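Subject: Re: [skadix-users] Is anyone running the new partial indexes in anger yet?

Hi all,

Yes, we are, and I'm delighted with them! We moved the Henríquez bookings database over to Skadix in September and I've been meaning to write up the index side of it ever since, so this question is a good push.

> We have one big orders table where nearly every row is closed and the
> application only ever asks for the open ones. The full index on
> (status, due) is bigger than I'd like and it gets rewritten constantly.
> Has anybody swapped one of these for a partial index on a busy table?
> I'm mostly worried about the planner ignoring it, and about what
> happens to replicas while it builds.

Our table has the same shape as yours. Bookings come in, stay open for a few days, get closed, and are then read by the month-end report and nothing else. At any moment there are around 2,000 open rows, and everything the front desk does touches only those. The old index covered the whole history, which is a lot of pages to keep warm for the sake of a tiny live set.

What we run now is:

CREATE INDEX bookings_open ON bookings (due, room_id)
WHERE closed_at IS NULL;

The build took 48 seconds on the primary. Writes carried on throughout, and the one replica fell behind a little and caught up on its own. I'd still do it at a quiet time (we did ours before 7 am) but I wouldn't lose sleep over it.

On the planner: it does use it, and happily, as long as the query carries the same condition in a form it can recognise. "closed_at IS NULL" in the WHERE clause is fine. What caught us out was Puka, our query layer, which was sending COALESCE(closed_at, 0) = 0 for historical reasons, and Skadix quite reasonably made nothing of that and went back to a full scan. One line changed in the model and the plan flipped over straight away. So do run EXPLAIN on the SQL your application really sends, straight out of the log, because the tidy version you type at the prompt may well be different.
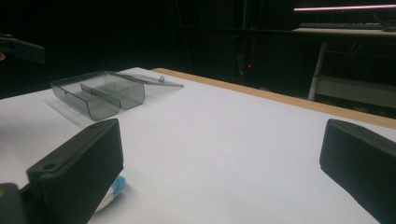
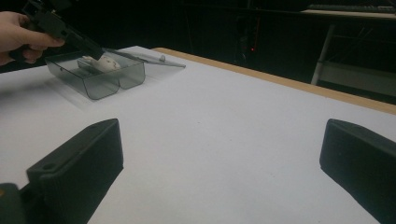
Valentina Rivadeneira

A few other bits that may save you an afternoon.

Prepared statements are a special case. If the status is a bound parameter, the planner can't know at prepare time that it will match the index condition, so it plays safe. We wrote that value into the statement as a literal and left the rest as parameters, and all was well.

Closing a booking now removes its entry from the small index and that's cheap. Reopening one puts it back, also cheap. We have a nightly job that closes stale bookings in batches of 2,000, and it used to hold its locks long enough for people to notice. It doesn't any more, which I hadn't expected at all and was a lovely surprise.

Don't drop the old index on the same day. We marked it as hidden and waited until the month-end report had been through, and I'm very glad of it: one of the report's subqueries was leaning on that index for closed rows. It has its own narrow index now, on closed_at alone, and the two together are still smaller than the one we had.

If you use Potix for your backups, check which version you're on. Ours was restoring the index without its WHERE clause, so the test restore came up with a full index under the same name. It works, it's just big and puzzling. Upgrading Potix on the restore machine was enough to cure it, with the same dump file.

I've got before and after plans for 45 of our queries and I'm very happy to post them if they'd be any use. And if you do try it on your orders table, please tell us how it goes on the replicas, I'd love to hear from somebody with more than one!

Valentina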